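Bin picking project, hose keeps catching on the bin wall (long, sorry)

Posted in: Student Projects > Arms and grippers
Started by stirov_kid, September 9, 2023

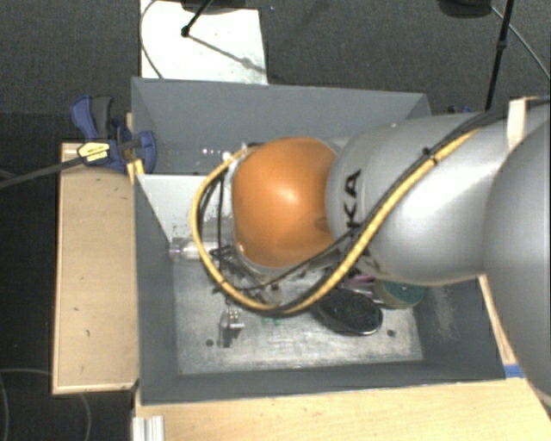
Post 1: stirov_kid

Senior project, team of 3. Arm has to clear mixed stuff out of a gray bin, 50 picks, no human help. Best run so far 3 misses. Problem is the yellow hose. Big loop hangs under the orange joint and when the wrist turns the loop drops into the bin and drags. Also hides half the parts from the fixed camera. Clear cylinder at the back is the worst one, hose is right accross it from up there.

Demo is in two weeks. Shorten the hose or reroute?

Post 2: grikasdale_mo

dont shorten. we did that in August and popped the fitting on the first full wrist turn. Reroute. you've got one zip tie on the silver link that I can see, add a couple velcro wraps further down. and trim that tail, it'll get somebody's knuckles

Post 3: Wieser52

Disagree. That loop is way too long for a bin that shallow. Take some out, just test at joint limits by hand first, slow.

Post 4: stirov_kid

shallow?? it's deeper than it looks

Post 5: Wieser52

ok fine. Still too much hose.

Post 6: ambros_o

Ambros Ortner here, I help with the Jondedum club. Limit the wrist in software before you touch any hose. Most of your picks dont need the full range. Then see what slack is left over.

Also is the bin clamped on both sides? Blue clamp on the left corner looks good, cant tell about the other.

Post 7: stirov_kid

both sides yes. Will try the wrist limit tonite, velcro after. Not cutting anything yet

Post 8: grikasdale_mo

good. post your numbers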